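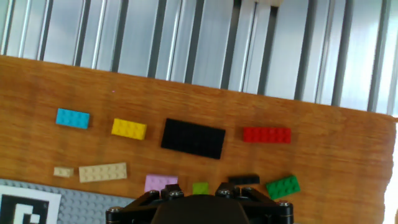

Stavaswood save wipe - anyone else?

harangryu
January 20, 2021
Logged in this morning, whole second island gone. First island fine. Storage chests there but empty. Patch went in overnight, so I'm guessing thats it. 4 months of playing. Any fix or do I start over

prurer_pete
Same. Lost the mill and everything north of it. Support ticket sent, got the auto reply.

Tinfoot
Do NOT open the game again until you copy your save folder. It keeps 3 backups and overwrites the oldest every time you quit. If you've launched it more than 3 times since the patch you're probably out of luck

harangryu
launched it like twice. copying now 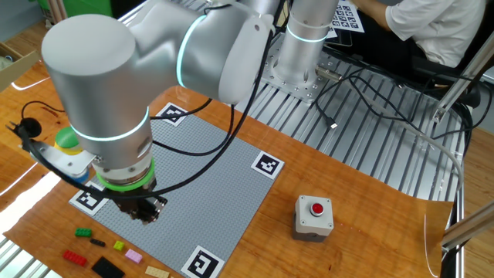 harangryu
ok copied all of them. The oldest one is bigger than the other two by a lot so maybe the island is still in there? How do I get the game to load that one

Tinfoot
Turn cloud sync off first. Then rename the oldest to match the current one and drop it in. Keep your copies somewhere else, desktop whatever.

gravelqueen
Wouldn't do that. The patch changed the save format, old file in new version could break the first island too. Wait for the hotfix.

Tinfoot
That's what the copies are for. Worst case you put the current one back

gravelqueen
Worst case cloud sync turns itself back on and uploads the broken one. Happened to me in March with the Besson update. Lost both.

prurer_pete
gravelqueen is right about sync, it does switch itself back on after a patch. Pull your network before you launch.

Samberg_fan
This is what you get for building on the second island before they finished it - it says "preview" right on the ferry screen

harangryu
It's a 10 dollar expansion. I paid for it. Preview or not it shouldn't eat my stuff

Samberg_fan
not saying its ok, just saying it was a risk

gravelqueen
Preview means bugs. Doesn't mean deleting people's islands with no warning in the patch notes. I read all of them, nothing in there about saves.

harangryu
Network off, sync off, renamed it, loaded. Island is back!! Missing the last 7 days of stuff, the orchard and half the docks, but I'll take it. thanks Tinfoot

prurer_pete
Didn't work for me. Loads to a black screen then back to the menu. My three files are all the same size so I think I'm too late

Tinfoot
Yeah sounds like it. Send them to support anyway - Perrine Ferrand on the support board was asking for broken saves, put the patch number in the subject

gravelqueen
harangryu stay offline till the hotfix though. seriously

harangryu
will do. rebuilding docks tonight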